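The Essayist You Can Hear Coughing

I came to the essays of Prantl the wrong way round, by which I mean I started with the last book and worked backward, like someone climbing down a ladder in the dark. A friend had left a copy on my kitchen counter with a bus ticket stuck in it at page 9, and I assumed that meant she'd given up. (She had. She doesn't like sentences with more than one comma in them.) I read it standing up, and then sitting down, and then it was past midnight and I hadn't eaten anything.

If you've never heard of Prantl, you're in good company. The collected essays have just come back into print from Resel, a small press with a taste for writers who never got around to being famous, and the first printing was 400 copies. I have two of them. I gave one away and then missed it so badly I bought another.
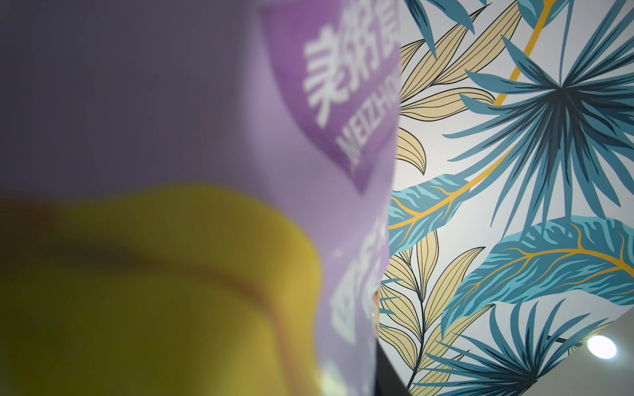 Ritu Tripathi
Contributing writer, Books

So what are the essays about? Well, nearly all of them are about Kodunthorpe, the harbor town where Prantl was a schoolteacher for most of a working life, and where apparently it rained sideways. There's one on the ferry timetable. There's one on the right way to refuse a second helping. There's a long, furious, wonderful one called "Whose Bench," about the year the town put up a memorial seat facing the parking lot instead of the sea, and I've read it so many times that I've started getting angry at benches in my own neighborhood.

I know how that sounds! Small-town essays can be awful. You get the wise old neighbor and the pie cooling on the sill, and by the third page somebody has learned something. Prantl has no patience for any of it. The neighbors are petty and so is the author, and the only pie in the whole collection gets dropped on a step. What you get in place of wisdom is attention, the stubborn kind, applied to things most of us walk straight past. The ferry piece spends four pages on a single missed connection. I would have happily read eight.

The other thing I love is the voice. Prantl coughs, interrupts, loses the thread, goes to answer the door and comes back on a different subject. In "Letter to the Gas Company" we're a full page into the complaint before we find out that the bill was paid months ago and the writer just likes having someone to argue with. I laughed out loud at that, and then I thought about my own emails to the cable people and stopped laughing.

The middle section is where I expect some readers to wander off. It gathers the pieces written in Udholm, where Prantl spent one unhappy winter looking after a sister, and they're darker and shorter and not funny at all. One of them is dated 2nd February and it's only a paragraph long. It's about listening for someone to turn over in the next room. I skipped it the first time. The second time I read it twice, and I think it may be the best thing in the book, although I'm not in a hurry to read it again.

I do have complaints. The introduction goes on forever and gives away the end of "Whose Bench," so leave it until you're done. The notes at the back explain who the mayor was but never tell you what a "slip tray" is, which comes up constantly and which I still haven't figured out. And putting the essays in the order they were written does the early ones no favors — the first three are stiff, with the young Prantl trying to sound like a man with a pipe. Start with the ferry. Nobody is going to check.

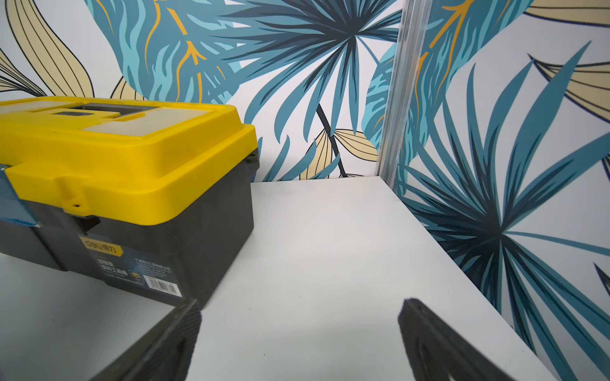
At my book group, where I pushed this on everyone in June, the reaction was mixed, to put it kindly. One reader said that the Kodunthorpe pieces made her feel trapped in an elevator with a very clever person, and that she'd only really believed the author in the Udholm section, where all the jokes had run out. She thought the book should have been half as long. I argued with her for most of an hour and drove home thinking she might have a point about the jokes, but not about the length.

She's right that Prantl hides. There's hardly a line about love in the entire collection, or money, or why a person so obviously ready to leave town stayed put. You pick it up sideways, from a coat that gets mentioned too often, or a name that turns up in one essay and is missing from the next. I find I don't mind. I've read plenty of essayists who told me everything by page ten and left me with very little to come back for.

Resel is planning to follow this with the notebooks, all 2,198 pages of them, cut down to something you can lift. I'm told there's a whole one on soup. I've already asked for it, and my friend with the bus ticket has already asked me not to lend it to her.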